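The jug that pours itself into the bill

Restaurants have found a new thing to sell us, and it comes out of the tap. Is filtered table water a quiet good deed, or a service charge with bubbles in it?

The waiter at the first place I tried wanted to know whether I would like still, sparkling or "house". I asked what house was. House, he said, was the restaurant's own water. I asked where the restaurant got it. He glanced towards the kitchen, and I could see him deciding whether I was going to be difficult for the whole evening or only for this part of it.

House water was tap water that had been through a filter in a cupboard. It cost £2 a head. There were four of us, it was topped up without our asking, and when the bill came the word on it was "Hydration".

I have spent much of this spring asking for water in restaurants, and I would like to report that the habit has made me a more relaxed person. It has not. What I have found is a small trade that has grown up in the gap between the bottle, which diners have been taught to feel bad about, and the tap, which restaurants can't charge for with a straight face. Into that gap has gone a good deal of equipment, a lot of handsome glass and some very soft language.

The pitch

The firm whose name I kept seeing etched into decanters was Ridetti. It leases filter units to restaurants by the month, along with the vessels, the little cards that stand on the table and a half-day of training for the floor staff. I sat in on one of those half-days in April, in the upstairs room of a pub in Cekthorpe, with a dozen waiters who had closed the night before and looked it.

The trainer was good. She had a pleasant way of saying awful things. Staff were told never to use the word "tap" unless the guest used it first. They were told to pour before asking, if the table seemed settled. They were told that "a guest who has to ask for free water feels like a guest who has asked for free water", a sentence I wrote down twice to make sure of it.

There was a chart, naturally. It showed a restaurant with 50 covers a night, two quid a cover, and a line going up to the right. It did not show what happens when people say no, and when I asked about this over the sandwiches the trainer said that in her experience they mostly don't. I believe her. I am professionally grumpy and I said yes three times in April purely because somebody was standing over me with a jug.

The case made to the customer is quite different. No glass lorried across a continent, no plastic, no empties clanking into a skip at one in the morning. All of this is fair. A bottle of water dragged over a mountain range to sit beside a plate of British asparagus is a silly object, and I am glad to see fewer of them. But the green case is a case for tap water. It only becomes a case for £2 tap water if the filter is doing something you would otherwise miss, and here the sales material goes rather vague and starts talking about minerality.

The man with the spoons

For a second opinion I went to Valdemar Bundgaard, who ran the drinks side of three restaurants before he lost patience with all of them. He now advises small hotels on what not to buy. He lives in a narrow house with an enormous sink, and when I arrived he had put out twelve glasses on the draining board with a teaspoon beside each, as though we were about to be given medicine.

"Cold is most of it," he said, before I had my coat off. "You make any water cold and people say it is clean. You put it in a heavy glass and they say it is delicious. If you give it to them warm in a mug they want to ring the council."

We tasted. I had assumed I would be hopeless at this and I was. I picked out his own kitchen tap as the expensive Norwegian one, and described a supermarket own brand as having "a bit of a stony finish", which pleased him enormously. The one clear difference came from water that had stood overnight in an open jug. It had lost the swimming-bath smell that makes people in some districts swear off the tap for life. Bundgaard's view is that any household can have this for nothing, by owning a jug and remembering it exists. He was less kind about slices of cucumber.

He does not think filters are a fraud. In a hard-water town they save the coffee machine and they stop the scum on the tea. A carbon block will deal with the chlorine in seconds where the jug takes hours. What bothers him is the rent. "They buy the thing on a lease, so it is never paid off, so they have to sell the water for ever. Then the water must have a story. The water did not ask for a story."

Jugs, and the vanity of them

A word about the vessels, which I had thought of as a side matter and which I now suspect are the whole business. Nobody would pay for filtered water out of a plastic picnic jug, even though it would be the same water. The swing-top bottle had a long run, until every café in the land had it and the rubber seals began to smell. The ribbed carafe came next, then the milk bottle for places with bare bulbs. Now the fashion has moved to the plain coloured pitcher with a proper handle, the sort of thing your aunt kept for squash, in greens and blues that used to be found only in caravans.

I don't mind them. They hold a decent amount, you can get a hand inside to wash them and they pour without dribbling, provided the lip has been made by someone who has poured from a jug. Many haven't been. The best-looking one I met all spring, at a fish place with no sign outside, sent a third of its contents down its own front and into the bread. The other thing to be said for a coloured jug is that you can't see through it, so the level is known only to the person lifting it. I leave you to think about who benefits.

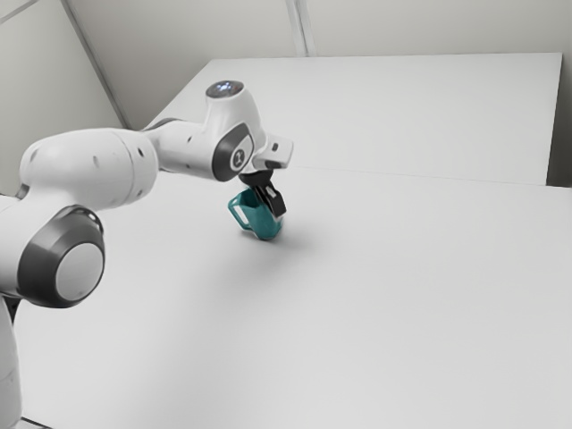
What it costs to run

Musteo is a neighbourhood restaurant with a short menu and a shorter wine list, and it is the only place I visited where the owner offered me the numbers before I asked. Grímur Sveinbjörnsson took out a filter lease when he opened and handed the machine back last year. He pays his staff properly and talks about money without lowering his voice, both of which put him in a minority.

His lease came to £250 a month. On top of that were the cartridges, which had to be bought from the leasing company and had a light that went red on a timer, whether the restaurant had been full or shut for a fortnight. The gas was extra. So was the replacement glassware, because guests were walking off with the carafes. He charged for the water and the charge covered the cost with something to spare, so on paper the thing worked.

"I stopped because of the faces," he told me. "People have a nice dinner, they are happy, they look at the bill and they find the water. It is the smallest number on the page and it is the only one they talk about in the car."

He now serves tap water, from the tap, in jugs, and brings it without comment. Bottled sparkling is on the list for those who want it. He says spending on wine has gone up slightly and that he has no idea whether the two things are connected. I was grateful for the second half of that, having spent weeks among people who knew exactly what everything was connected to.

Not everyone who runs a dining room agrees with him. The manager of Kárason, a much grander affair with linen and a coat check, thought the whole argument rather cheap. Her guests expect sparkling water to keep coming, she said, and a filter unit lets her do that without a cellar full of crates and a porter with a bad back. She charges a flat fee, prints it on the menu beside the bread and takes it off for anyone who objects. When I asked how many did, she said very few, and then, after a moment, that very few people object to anything at Kárason once they have handed over their coat.

I find I have no quarrel with her. The price was in plain sight, the word "hydration" did not appear, and the fizz was excellent. My quarrel is with the pour that comes before the question, and with menus that list the provenance of a radish and go silent on the one thing every table is going to drink.

How to ask

The form of words that has worked for me is "a jug of tap water, please", said early, with the word tap given its full weight. "Just some water" will be heard as an order. So will "whatever's easiest". If you are asked "still or sparkling?" you are allowed to answer with a third thing, and if you are told the house water is "complimentary tonight" it is worth checking that tonight is when they will be printing the bill.

If a charge does turn up that you didn't agree to, ask for it to come off. I did this five times. It came off on four of them, quickly and with good grace. At the fifth the waiter explained that the system wouldn't let him remove it and brought me a small glass of dessert wine to make up for it, worth a good deal more than the water, and I drank it feeling that I had been beaten by a better player.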